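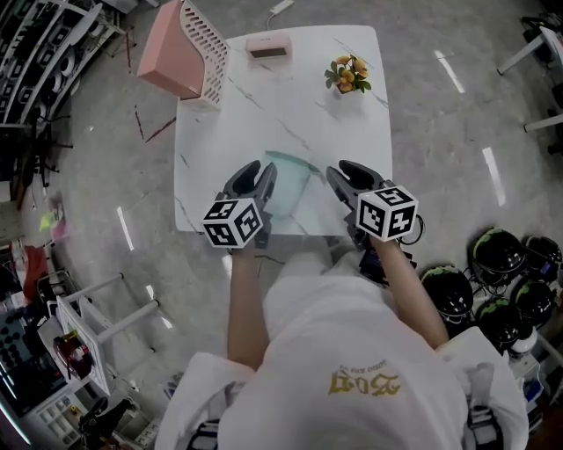
Hard water and the small laundry: an interview with a water treatment engineer

The Kimdale plant room is on the ground floor behind the boiler house, and the softener serving the laundry takes up most of one wall. The engineer who looks after it has worked on commercial softening for most of a career and asked to be quoted by job title only. We spoke in November, between a resin change and the annual inspection.

The first subject was hardness, and how often it is guessed at. "People ring up and say the water is very hard. I ask for the number and there isn't one. They have looked at the kettle." The kettle, the engineer says, indicates temporary hardness, the portion that drops out on heating. A laundry has to deal with the total figure, which includes the permanent fraction that stays in solution and reacts with the detergent.

A softener exchanges calcium and magnesium ions for sodium on a bed of resin beads. When the bed is exhausted it is flushed with brine and returned to service. The engineer regards the principle as settled and spends little time on it. Most faults are in the valve head, the brine line or the settings.

"The commonest one is the hardness setting. Somebody commissions the unit with the figure from the supplier's website, and the supplier then blends from a different source. The setting stays where it was. The unit regenerates too late and for the last part of every cycle you are washing in raw water."

At Kimdale the setting is checked by titration at the outlet, with a drop test kit, at the end of the service run and before regeneration starts. A sample taken straight after regeneration will nearly always pass and is of little use. The present bed is rated at 1000 litres between regenerations at the local hardness, and the control valve is set to start at 80 per cent of that volume. The margin covers the draw during a wash that has already begun.

There are 2 resin vessels, run in alternation. I asked whether a single larger vessel would be cheaper. "To buy, yes. Then it regenerates in the middle of a shift and the bypass opens. You can schedule it for the night, but the day the load doubles you have no capacity left by lunchtime."

Salt was the next item. Kimdale uses tablet salt and previously used granular. The engineer has no strong preference, provided the brine tank is designed for the grade being used. Granular salt in a tank without a proper platform will compact into a solid mass above the water line, a fault known as bridging. The level looks normal from the top. "Push a broom handle down it. If it stops halfway, you have a bridge. Break it up gently, and keep away from the float."

The Wirkitz valve fitted here was chosen for its serviceable injector. The injector draws brine by suction and has a narrow throat that blocks with grit. On this model it can be removed with 2 screws and rinsed under a tap. The previous valve had to be taken off the vessel to reach the same part, so it was cleaned less often than it should have been.

On detergent, the engineer was brief. Dosing should be reduced once soft water is confirmed, and in most laundries it never is. Excess detergent in soft water rinses out poorly and leaves towels stiff, and the stiffness is then blamed on hardness. "They turn the softener up. It does nothing, because the water is already soft. Then they add more product."

Electronic and magnetic conditioners came up only because I raised them. The engineer has removed several, including one at the Prindmont site, and would not comment on their effect on pipe scale. They do not remove calcium from the water, so the detergent demand is unchanged.

The last question was about resin life. Chlorine in the mains attacks the beads slowly, and they lose capacity before they visibly break down. The log at Kimdale records the volume treated per regeneration, with the titration result beside it. When the volume has to be shortened to hold the result, a resin change is put into the next year's budget. The bed just removed had reached that point, and the replacement was rinsed to drain until the outlet ran clear, then regenerated once before being put on line.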